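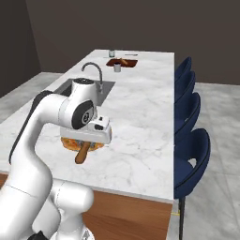

4. Your first session in the Teshome kitchen

By now you should have the Garkgate simulator installed and your licence key accepted (if not, do go back to section 3 - the kitchen will open without a key, but it won't save anything, and it's a sad thing to lose a good afternoon's driving). Set aside 40 minutes for this part and have a cup of tea to hand, as the first load is a slow one.

4.1 Loading the room

1. Open Garkgate and choose Rooms, then Teshome. The first time you do this the marble and wood surfaces are unpacked to your disk, and the progress bar may sit still for a good while near the end. Please leave it be.

2. When the room appears, pick a starting place for the arm from the Stations list. We suggest Island for beginners, as there is plenty of open worktop and the sink makes a handy landmark when you're turning the view.

3. Press Home. The arm folds itself up and the gripper opens. You'll want to do this at the beginning of every session, even if everything looks fine.

4. Choose a task from the Tasks list, or choose Free Play if you'd just like to pick things up and put them down for a bit. There's no shame in Free Play! Most of us still use it to warm up.

Note: The small things on the worktop are shuffled each time you load a task. If you would like the same layout again, tick Keep Layout before you press Start.

4.2 Moving to the hob

1. Press Pause, and wait for the Paused label to turn amber.

2. Choose Hob from the Stations list. The arm is lifted out and set down in front of the units, facing the wall.

3. Open the Joints panel and bring the Speed slider down to 8. You can go faster later on, but there is a good deal of woodwork to bump into at this station and a gentle start will save you a lot of resetting.

4. If a drawer is open that you'd like shut, click its name in the Fittings list and choose Close. You can also do it with the arm, of course, and it's very good practice, though it does take patience.

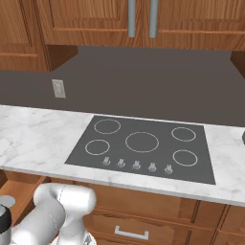
5. Tick Contact Warnings before you try any of the drawer tasks. A soft chime sounds whenever a link of the arm touches a cupboard or the worktop, and the touch is written into the session log with its time, so you can find it again afterwards.

Caution: Don't change station while the gripper is holding something. The object stays behind but the gripper still believes it's full, and the only cure is to reload the room.

4.3 Using the wrist view

1. Press W to swap to the wrist view, and W again to come back. It feels rather odd to begin with, as the whole room swings about when the wrist turns.

2. Line up the two fingers either side of the object before you go down to it, and then lower the arm with the Page Down key in short taps.

3. Close the gripper with the space bar. Grip force is set to 200 as supplied, and that suits most of the smaller objects. Anything over 500 tends to make rounded things shoot off across the worktop.

4. Save the session with Ctrl and S while you are still in the wrist view, if you'd like that view stored along with the others.

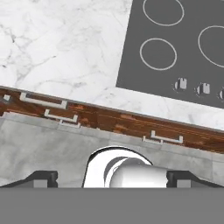 Njoroge Kombo wrote to us that he had been losing his place every time he pressed W, and that what helped in the end was keeping the room view open in a small second window and glancing across at it between taps. He also asked for a key that levels the wrist in one go. We liked that very much, so it has been added: press L in either view.

Note: L only works when the arm isn't moving. If nothing happens, let go of the other keys and try it again.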